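**Rinden publishes results of its two-arm gripper comparison**

Dec 12, 2021

Rinden, a maker of gripping tools for small workshops, today published the results of its comparison of three grippers on a two-arm work cell. The work was made together with the test laboratory Hallow. The full report and all the measured data can be downloaded without charge from the Rinden website.

The comparison covers the Roy 2, which is the present Rinden gripper with jointed fingers, the older Roy 1, and a simple parallel gripper that Hallow uses as its reference. Each gripper was mounted in pairs, one on the left arm and one on the right arm, and each pair made 1000 attempts with the same program. The arms, the controller and the working speed stayed the same for all three pairs.

"Our customers ask us very often which gripper they should choose for flat objects, and until now we could answer only from our experience," said Vasanthi Haque, head of product at Rinden. "Now we can give them a table with numbers, also in the places where the numbers are not so good for us."

The main task was to take hold of a shallow frame with two arms, lift it, turn it and put it down on the table again. Such a frame gives little height for the fingers, and both arms must close with nearly the same force. If one side closes too early, the frame is pushed away from the other side.

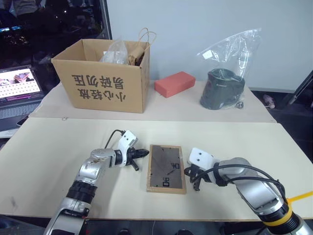 In this task the Roy 2 pair failed in 19 of its attempts. The Roy 1 pair failed in 276. Most of the failures of the older model came during the approach, when a finger touched the tabletop before it reached the side of the frame. The reference gripper had fewer failures than Roy 1 in the approach, but it lost the object more often in the turning movement.

The report also describes one point where Roy 2 did worse than expected. After long series of attempts, the position of the cable on the wrist changed a little, and the last joint of the arm could then not use its full range. Rinden will deliver a new cable clip with all grippers from January, and customers who already own a Roy 2 can request the clip from their dealer.

"We asked for permission to publish everything, and we received it before the first test," said Gilang Wuisan, who led the measurements at Hallow. "The part about the cable is for me the most useful one, because you do not find such a thing in one afternoon."

The second part of the comparison will look at controllers. Hallow will repeat the frame task with the Vusden controller, which reads the finger force at a higher rate than the one used so far. Roy 2 will be the only gripper in this part.

**About Rinden**

Rinden develops and produces grippers, brackets and wrist adapters for light robot arms. More than 2000 Roy grippers are in use today.

**Press contact**

Mehwish Gondal, Rinden press office

Technical questions about the report: Farzad Zarei, Rinden application team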